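Open day at the Cosgrove rooms, Trerercombe

I went over to Trerercombe on Thursday for the tableware open day. It runs from the morning until four, and I got there a little after 12, when the first crowd had gone off to find lunch. There is no charge to get in. You sign a sheet by the door and somebody hands you a paper badge, which did not stick to my coat and had to go in my pocket.

For anyone who has not been, Cosgrove is a secondhand and end-of-line tableware business. They buy up what shops and canteens want to be rid of, sort it, and sell it by the piece or by the box. Most of the year they only deal with cafes and schools. Twice a year they let the rest of us in, and they set up a few tables so people can handle the pieces the way they would at home, with a cup and a fork and something in the bowl.

Vega Mateos was on the front desk and gave me the price list. She said 597 people had come to the spring opening and the parking had been a problem. It was easier this time. There were still spaces along the wall when I arrived, and the bus from Galden stops across the road if you would sooner not drive.

I started with the colored plates. They come in orange and a dull blue-green, and they are sold loose, so you can make up your own mix. Orange is stronger than I would usually pick, but a plain white bowl looks well on it, and it would be hard to lose one in a sink full of dishes. The white bowls that go with them are a deep, round shape with a glossy outside. 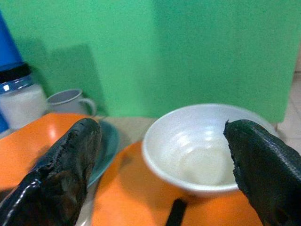
The price for a plate and bowl together was lower than I paid for plates alone at the Jinov outlet last year. The catch is that Cosgrove will not hold colors for you. If you buy four orange now and want two more in the fall, you take your chances. Elsie Doolan, who has run the sorting room for as long as I have been going, told me they get a full box of one color less often than people think. Her advice was to buy two spares at the start and put them away.

She also took a few of us through to the back. The sorting room is long and cold and has a drain in the floor. Everything that comes in is washed first, then checked for chips by running a thumb along the rim. Anything rough goes in a gray tub for the mosaic class. Anything with a gray mark on the glaze gets a second look, as these are mostly metal marks from forks and will come off with a paste cleaner. I did not know that, and I have a whole shelf of bowls at home that I had written off.

The racks hold up to 500 pieces on a good week. On Thursday they were about half full, mostly with saucers, which nobody seems to want anymore – Elsie would like to hear from anyone who does.

Back in the main room I spent longest on the mugs and the large bowls. The mugs are a pale green, somewhere between mint and teal depending on which way you are facing. I liked them a good deal. The handle has room for my fingers, and I am fussy about that. The large white bowl is wide and deep, enough for a family salad or for mixing a cake, though I would call it heavy for taking down from a high shelf.
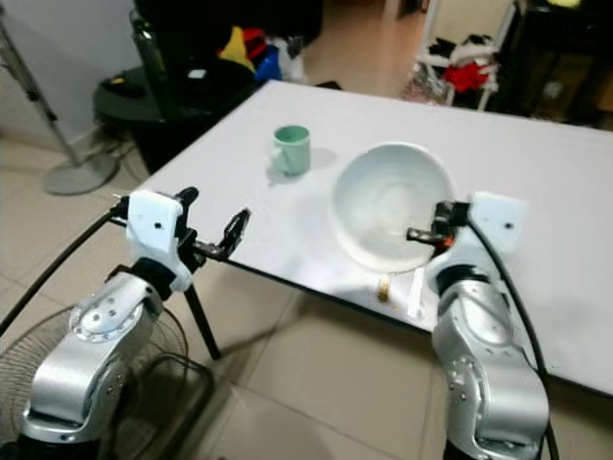 I asked whether the bowl could go in the microwave. The answer was yes for most of them, but they arrive from different makers and you should check underneath. A woman next to me had the same mug at home and said hers had been through the dishwasher for years with no change in the color. I bought two.

Flatware was the part I thought needed more work. There were gold-colored spoons and plain silver forks, all priced singly, and it would take a patient person to put together a full set from the trays. The gold ones are popular, I was told, and go early. If that is what you are after, do not come at lunchtime as I did.

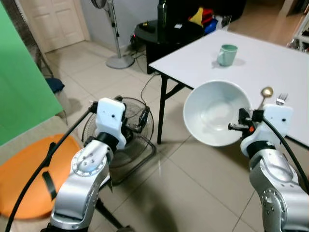

The large white bowl, with a gold-colored spoon, a silver fork and one of the pale teal mugs on the table.

Tea was in the side room and cost very little. There was fruitcake left but no scones. Seating is limited to a bench and a few chairs, so I drank mine standing up and read the notice board. The mosaic class has places from April and you bring your own gloves.

Paying took longer than choosing. There was one card reader and a line of people with full boxes, and each piece gets wrapped in newspaper at the counter. I was out in 40 minutes from joining the line. Bring your own box if you can, with a towel in the bottom, and you can wrap your things yourself at the end table and skip the second wait.

I came home with the two mugs, four orange plates and one large bowl. I left the spares, against Elsie's advice, and will probably go back for them before the next opening if Cosgrove will let me in at the trade door.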